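Collecting Demonstrations with the Hand-Held Gripper
Section 4: Starting a Session on a Shared Floor

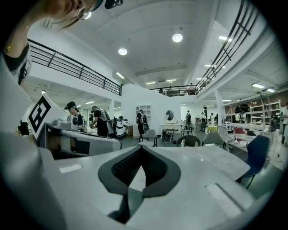 Section 3 got you a charged unit and a login. If you skipped Section 3, go back. The rest of us will wait, as we waited for the last person who skipped it.

The steps below cover the stretch between walking onto the floor and saving your first usable episode. They assume the Pimon hand-held gripper, the Brerik recording software and a task card. They also assume other people are collecting at the same time, a condition that accounts for most of the cautions.

4.1 Before you pick anything up

1. Read your task card all the way to the end. The last line is the success condition, and it is the line people miss.

2. Find your station. Stations are assigned by furniture, so your card will say "long table, window end" or "open shelves." If somebody is already working there, ask which card they have. Two people on the same card happens more often than the scheduler admits.

3. Check the marker panel for your station. The printed square must be flat, clean and fully inside its white border. A marker with a thumbprint across one corner will still be found by the tracker, which will then report your hand as being somewhere near the ceiling.

4. Set out the objects on the card and nothing else. Your coffee is not on the card.

Note: Chairs may be left wherever you find them. We used to straighten them before each session, and the policy we trained in June learned that chairs are straight. It was then very surprised by a chair. Ruth Naylor's write-up of that run is in the shared folder, under a file name we have asked her to change.

4.2 Starting the recorder

1. Hold the gripper still, jaws closed, pointing at the marker panel. Press and hold the side button until the light goes steady.

2. Wait for two beeps. One beep means the camera is ready and the tracker is not. Three beeps means the storage card is full, and you should return to Section 3, which you promised me you had read.

3. Open and close the jaws fully, twice, at a normal speed. The software uses this to find the ends of the travel. If you do it quickly to save time, every grasp in the session will be recorded slightly too wide and the episodes will have to be thrown out.

4. Say your station and card number out loud. The audio is kept for sorting only and is stripped before training.

5. If you are working two-handed, start the right unit first and then the left, and bring them together once so that the jaw tips touch. The touch lines up the two recordings. Wave them around afterwards if you like, but after.

Caution: Do not start a unit while it is lying on a table. It will take the tabletop as its zero and sulk for the rest of the session.

4.3 Recording an episode

1. Begin from the rest position, with the gripper at chest height and the target object in view.

2. Tap the side button. Pause for a breath.

3. Do the task. Move at the speed you would use for a glass you had borrowed from someone.

4. Return to the rest position and tap again.

5. Look at the handset. Mark the episode Keep, Fix or Drop.

An episode should run no longer than 30 seconds. Past that, you have usually stopped demonstrating and begun thinking, and the policy will copy the thinking too, as a long hover over the object followed by nothing.

Keep means the success condition was met in one go. Fix means you fumbled and recovered. Fix episodes are wanted. Boglárka Gulyás compared a policy trained on Keep alone with one trained on Keep and Fix together, 300 episodes in each set, and the mixed one was the better of the two at picking up things it had just dropped. The clean one would let go of a spoon and carry on calmly to the sink with nothing in its fingers.

Drop means something else went wrong: you answered a question halfway through, the jaws slipped off the trigger, somebody needed the object. Do not use Drop for episodes you merely find embarrassing. We can tell, and we would like those as well.

Note: Vary your starting point between episodes. A step to the side is plenty. If you stand on the same spot all afternoon you are producing one very expensive episode, many times.

4.4 Other people

The floor is shared, and the wrist camera is wide. It will see your neighbors, the upper level, most of the ceiling lights and a good deal of your own chin. None of this needs correcting. The Sachdeva model was trained on a bare room with one collector in it and did very well there, and it came apart the first time a person walked past a shelf. Background traffic has been left in the protocol ever since.

There are limits, all the same:

Do not reach across another collector's station while their light is on.

Do not hand objects to each other unless the card is a handover card.

Anyone wearing a backpack unit turns wider than they think. Pass in front of them, where they can see you.

If a mobile robot is moving near your station, finish the episode you are in, then step back and let it go by. It has right of way because it is worse at this than you are.

Caution: Everyone who may appear on camera must have signed the floor form for that day. This includes visitors who are only looking. If you see a person without a floor badge, stop recording and tell the session lead.

4.5 When tracking is lost

The light blinks and the handset shows a gray bar.

1. Stop moving. Leave the recording running.

2. Turn the gripper slowly until it faces your marker panel.

3. Count to three. If the light goes steady, carry on and mark the episode Fix.

4. If it keeps blinking, tap to end the episode and mark it Drop.

5. If it happens again on the very next episode, wipe the lens with the cloth from the kit. Sleeves are not cloths.

Most losses come from holding the gripper too close to a plain white surface, where the tracker has nothing to look at. Raise your hand a little on the approach. Gokelar card 13, "wipe the cabinet door," is notorious for this, and a replacement card is being written.

4.6 Ending the session

1. Record one last episode with no task: rest position, slow half-turn, rest position. Mark it Keep.

2. Hold the side button until the light goes out. Laying the unit face down does not switch it off.

3. Dock it and wait for the upload bar to appear before leaving. It only has to appear. On Saturday sessions the building network slows down after lunch, and you are not expected to stand there watching.

4. Put your task card in the tray with your Keep, Fix and Drop totals written on the back, in figures that can be read by a stranger.

Replacing the jaw pads is covered in Section 5.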